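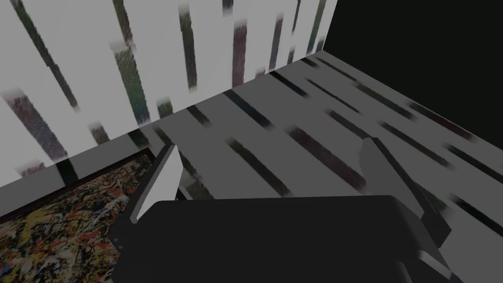
Dindotcombe, Oct 29, 2025

By Vsevolod Vakulenko

Boots all day. Heel blocks on the Maline ankle boot, second go, and the resole on the Vasiliauskas pair that has been sat on the shelf making me feel bad.

Maline first. Left heel was rocking on the last sample. Thought it was the top piece but no, the seat itself was crowned too much and the block only touching in the middle. Rasped the seat down a bit at a time, tried the block dry after each go. Chalk on the block, press, look, rasp again. Tedious. Took most of the morning to get chalk showing all the way round to the breast. Right one was nearly there to start with, so whoever lasted these pulled the left harder at the back, or the insole was skived thin on that side. Look at the insole offcuts if they are still in the bag under the bench.

Glued both seats, two thin coats, waited between. Did not wait long enough on the last lot and I think that is why the cover leather crept. Screw from inside plus five nails round it. One nail came through at an angle, pulled it, plugged the hole, put another in next to it. Sock will cover it but I know it's there.

Heel covers: the black calf is still too stiff for the curve at the breast. Damped the flesh side, stretched it over the block by hand, left it tied on with tape over lunch. Better. Small pleat at the bottom corner on the left, worked out with the bone. Don't use the heat gun again on this finish, it goes dull and you can't bring it back with cream. Learned that in March and then forgot it.

Toe shape. Still not happy. The pattern says round and what comes off the last is somewhere between round and almond. From the top it's fine, from the side the toe looks low and mean. Two choices — build the last up with a leather scrap and skim it, or leave the last alone and use a thicker puff. Tried the thicker puff on an old vamp. It holds the shape but you can feel the edge of it across the big toe when it bends. Needs a longer skive, down to nothing. Build-up on the last is more work but probaly the right answer. Ask about a proper altered last before doing all the sizes by hand.

Zip. The one from Stukia is the right length but the puller is ugly and it knocks against the ankle bone when you walk. Swapped it for a leather tab, looks much better, feels better, slower to grab with cold fingers. Leave the tab on. The zip tape is a slightly browner black than the lining, only shows by the window. Living with it.

Sewed the zip guard on the inside of the right boot upside down. Unpicked it. Same holes used again so the line is a bit loose at the top, waxed the thread heavily and hammered it flat. Would not send that one out to a customer. Keep as the shop sample, mark it inside the shaft.

Vasiliauskas pair. Knee boots, old, good leather, stitched soles worn right through under the ball on both. Customer wants leather again and no rubber. Said I would do leather with a thin rubber half sole on top if they changed their mind, they have not changed their mind. Fine.

Took the old soles off. Cork underneath had gone to crumbs and smelled like a pond. Scraped it all out, let it air. Welt is sound apart from a stretch on the outside of the right foot where somebody before me has cut it with a knife trimming the edge. Let in a new piece of welt there, skived both ends, joins overlapped. Stitched it to the old holes in the insole where they would take it and made new ones where they wouldn't. Holding well when I pull on it.

New cork in, soles cut oversize and left in water, then wrapped in a damp towel. Should be mellow enough to put on tomorrow first thing. DO NOT leave them in the towel over the weekend like last time, they grew fur.

Shafts need a lot. Creases at the ankle are dry but not split. Saddle soap, light, then conditioner on a rag, then left with the trees in. There's a pale bloom on the back of the left shaft that comes up again after every wipe. Wax coming out I think. Warm cloth shifted it for now. Look again in the morning, if it's back then it wants a proper strip and refinish and that is a different price.

Prices, while I remember. Told the shop 649 for the finished Maline boot, and they want to put it up at that with a sale price of 309 next to it from the first day. Don't like it. It never sold at the higher figure so calling it a sale is cheeky, and I think against the rules as well. Said I would rather have one price and stick to it. They are thinking. If they go to 309 flat then the hand-covered heel has to go, there is no room for it, it would be a stacked heel bought in and that changes the whole back of the boot.

Hours on the heel cover are what kills it. 60 minutes a pair when it goes well and it has not gone well yet. Could get the covers moulded outside. Would mean sending a block away and waiting.

Thread: down to the last spool of the heavy black linen. Order. Also heel nails, the short ones, also cement, also a new blade for the skiver as the current one is chewing the chrome tan and leaving a furry edge. Sharpened it twice today and it lasts about five minutes. Bell knife might be out of true, check that before blaming the blade.

Fitting notes from yesterday that I didn't write up. Calf too tight at the top on the 39, fine lower down. Instep good. She said the heel felt high but it is the same height as on her own pair, measured both — the pitch on ours is steeper at the waist so the foot slides forward. Shank wants a touch more bend. Put it in the vice and do it cold, a bit, then try again. Also a heel grip, suede, rough side out.

Lining on the 39 wrinkled behind the ankle after ten steps. Not stuck down enough there, or cut too long. Cut the next one 2 mm shorter at the back seam and see.

Tomorrow: soles on the Vasiliauskas pair before anything else, then channel and stitch. Then last build-up for the Maline toe, left foot only as a test. Ring Stukia about a zip with no puller at all, would save pulling them off with pliers.

Bench lamp flickering again.

We use cookies to help this site work and to see which pages get read. Accept all / Manage settings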